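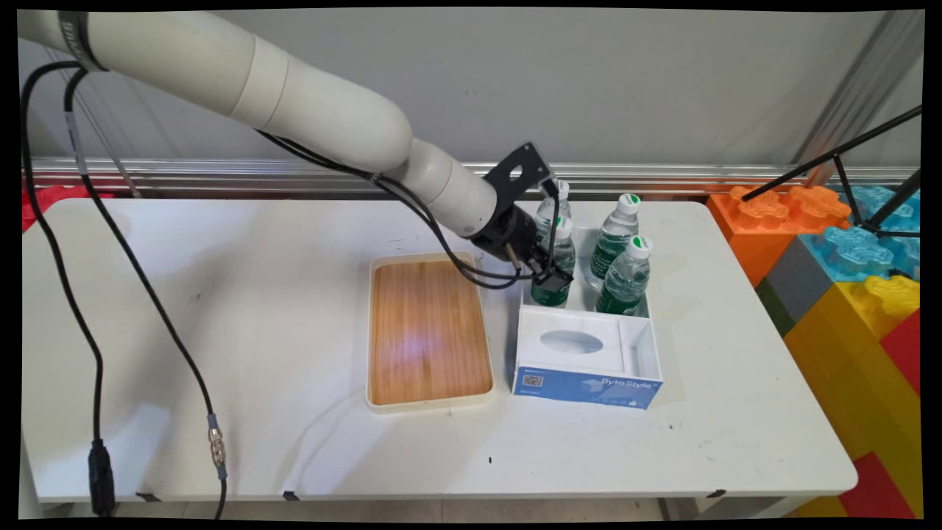

2021-06-03, Zelle Lirnia: Kabel und Greifer

Heute endlich an die Schlaufen am Handgelenk gegangen! Die hängen zwischen den Haltepunkten etwas durch, und wenn Achse 6 über 90 Grad dreht, zieht es am Greiferstecker (Evie hatte das schon im Februar im Buch, ich hab's überlesen). Am Winkelblech die Schrauben nachgezogen, 10 Nm, dann den Greifpunkt an der vorderen linken Flasche neu geteacht. Zähler steht bei 1531. Chiamaka, bitte noch die zwei losen Kabel links auf dem Tisch beschriften, ich verwechsle die ständig.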